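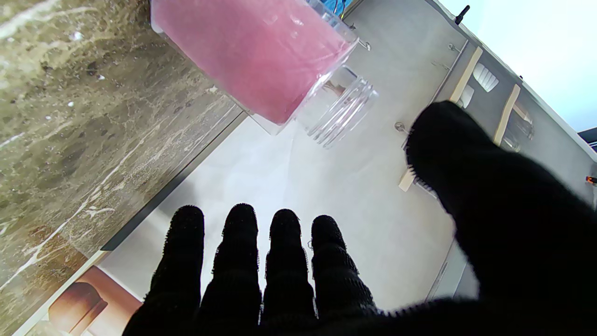

Plástico transparente, conteúdo cor-de-rosa

Notas para a fala de Villalba, versão de 16 de julho de 2025

Abrir sem agradecimentos longos. Perguntar à sala quem já devolveu uma embalagem a uma loja no último mês. Esperar pelas mãos, não comentar.

Tema: a embalagem retornável, tal como a vendem hoje. Dizer logo que sou a favor da ideia e que desconfio de quase tudo o que se publica sobre ela. Os relatórios falam de embalagens "postas em circulação". Circulação para onde? Uma caixa que fica seis meses num armário de cozinha também conta como posta em circulação.

Caso Prurmont. Piloto com 116 lojas, lançado em novembro, muito bem fotografado. Ao fim do primeiro trimestre, 46 lojas ainda aceitavam devoluções. O comunicado fala em "fase de consolidação". Ler a expressão em voz alta, devagar, e passar à frente.

Se alguém perguntar pela taxa de retorno: não foi publicada. Pedi-a três vezes. Mandaram-me a brochura. 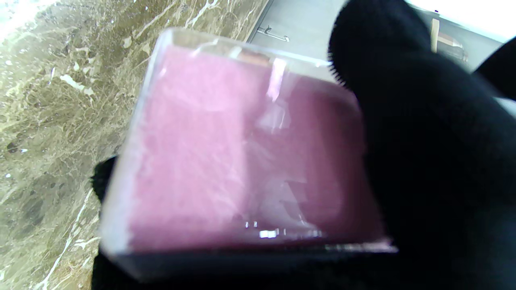
Caixa transparente: a reutilização depende de alguém a trazer de volta

Parte da transparência (5 minutos, não mais). O plástico transparente vende confiança, vê-se o que está lá dentro. Fica por ver o resto: quem lava, com que água, a que distância fica a lavagem, quantas voltas dá a caixa antes de ir para o lixo. A Pullunel diz que as suas aguentam "dezenas de ciclos". Em ensaio, talvez. Numa cozinha com máquina de lavar a 70 graus e gavetas cheias, gostava de ver os números.

Atenção ao gráfico do Fluso. O eixo começa a meio e a subida parece enorme. Mostrar primeiro como veio, depois com o eixo a partir do zero – deixar a sala olhar. Da outra vez falei por cima do slide e perdeu-se.

Sobre o depósito: funciona quando custa alguma coisa a quem não devolve. Com um valor simbólico, o cliente paga e fica com a caixa, e fica contente, porque comprou uma caixa barata. Eu própria tenho umas quantas em casa. Contar isto, costuma soltar as pessoas.
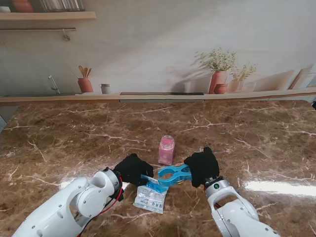

Graça Montalvão
Consultora em sistemas de embalagem e consumo

Última parte. O que pedir a quem nos apresenta um projeto destes:

Taxa de retorno por loja, com as lojas que desistiram incluídas.
Número médio de usos por embalagem, medido e datado.
Quilómetros até à lavagem.
Quem paga as perdas.

Se faltar a segunda linha, o resto vale pouco. Vão dizer que é cedo para ter dados. Então também é cedo para o comunicado.

Objeção provável: "mais vale um piloto imperfeito do que nada". Concordo até certo ponto. Um piloto imperfeito com contas abertas ensina qualquer coisa a quem vem a seguir; o da Prurmont, por enquanto, está fechado.

Cortar a parte das garrafas se já passarmos dos 25 minutos. Confirmar com a organização se há microfone para as perguntas.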